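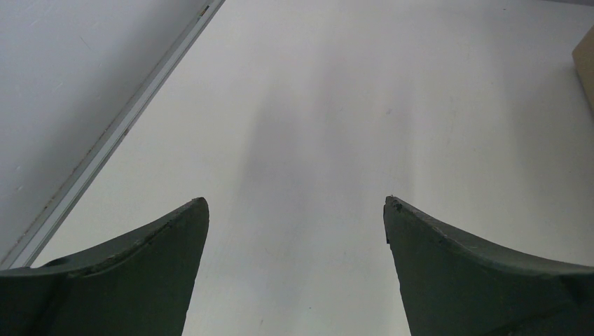
Futusdale council leader sets out road, water and clinic works for outlying wards

Adel Alaoui, leader of Futusdale District Council, has said that every ward in the district will receive at least one completed public works project before the end of the current council term, with priority given to communities along the Brimero road.

Mr Alaoui made the statement on December 21, 2023, when he received a delegation of ward representatives and market traders at the council offices. The delegation had asked for the meeting in order to discuss the state of the road, the supply of piped water in Fida and the future of the Lamrani health clinic, which has operated on reduced hours since August.

The council leader told the delegation that the administration had inherited a number of unfinished contracts and had chosen to complete these before awarding new ones. He said the decision had not been popular in wards where no work was under way, but that the council could not justify opening further sites while earlier ones stood idle.

"We have been asked why one village has a drain and the next has none," Mr Alaoui said. "It is a fair question. The answer is that the first drain was already half built and half paid for when we came into office. The next village has its place in the programme and it will be reached."

Under the programme approved by the council, 3 wards will see road works begin in the first phase. The longest section runs from the Fida junction to the Brimero bridge, where the surface has broken up in several places and heavy vehicles have been using the verge. The works will include new culverts at the two low points where the road floods, together with a raised footway on the school side.

The contract for the bridge approaches has been held back until an inspection of the supports is complete. The council's engineering department expects to receive the inspection report early in the new year. Until then the present weight limit will remain in force, and drivers of goods vehicles are asked to continue using the signed diversion through Lamrani.

Members of the delegation raised concerns about that diversion. They said that residents of Lamrani had put up with heavy traffic past their homes for many months, and that dust from the unsealed part of the route was affecting shops and food stalls. Mr Alaoui undertook to have the route watered daily during dry weather and to ask the police to enforce the speed limit near the primary school.

On water supply, the council leader confirmed that 659 households in Fida would be connected to the district main in the next stage of the scheme. The trench along the upper street has been completed and tested, and work on individual connections will start once the meters have been delivered. Households will receive a written notice before any digging takes place outside their property.

No charge will be made for a standard connection where the application was lodged before the published closing date. Residents who missed that date may still apply, but will be placed on a separate list and dealt with after the first group. Application forms are held at the council offices and at the Fida ward office, and staff at both will help any resident who has difficulty completing the form.

The public standpipes in Fida will stay in use throughout the works. Mr Alaoui said that he was aware of a rumour that they were to be removed, and asked ward representatives to make clear to residents that no such decision had been taken. Any proposal to close a standpipe would have to come before the full council.

The Lamrani clinic formed the longest part of the discussion. The building has been closed in the afternoons while repairs are made to the roof and the electrical wiring, and patients needing treatment later in the day have had to travel to the district hospital. Ward representatives said that the cost of the journey was too high for many older residents, and that some had given up attending appointments.

Mr Alaoui said that the roof repairs were finished and that the wiring would be inspected once the contractor had handed over the remaining rooms. Full opening hours will return when the safety certificate has been issued. He declined to give a date – the certificate is a matter for the inspecting authority – but said that the council had asked for the visit to be treated as urgent.

In the meantime a minibus will run from the Lamrani market square to the district hospital on clinic days. The service is free to patients holding an appointment card, and one person may travel with them without charge. Timetables will be displayed at the clinic entrance and at the market office.

The council also gave details of its consultation on the wider programme. A total of 2,934 responses were received from across the district, either on paper or at ward meetings. Road repairs were the most common request, followed by water supply and street lighting. A summary of the responses for each ward will be made available for inspection at the council offices.

Street lighting does not form part of the first phase. The council leader said that a separate paper on lighting would be brought to members, setting out the cost of new columns and the cost of repairing those already in place. He added that the repair of existing lights near schools and bus stops could go ahead without waiting for that paper, and that instructions had been given to the works department.

Market traders in the delegation asked whether local people would be employed on the new sites. Mr Alaoui replied that contractors would be required to advertise general labouring posts within the district for a fixed period before recruiting elsewhere. The council expects 200 temporary posts to be filled in this way during the first phase. Vacancies will be posted at ward offices, and applicants will not be asked to pay any fee. Anyone who is asked for money in return for a place should report the matter to the council in writing.

He also appealed to residents to protect completed works. Drain covers have been taken from two streets in Brimero, and building waste has been tipped into a newly cleared channel behind the market. The cost of replacing the covers has been met from the maintenance budget, leaving less for the routine clearing of gullies before the rains.

The delegation thanked the council leader for receiving them and asked that meetings of this kind be held on a regular basis. It was agreed that ward representatives would be given a written progress report on each project at the end of every quarter, and that the engineering department would send an officer to ward meetings on request.

Residents who wish to comment on the planned road works may write to the Clerk to the Council, Futusdale District Council. Letters should state the name of the ward and the section of road concerned. Notices of temporary road closures will be published separately.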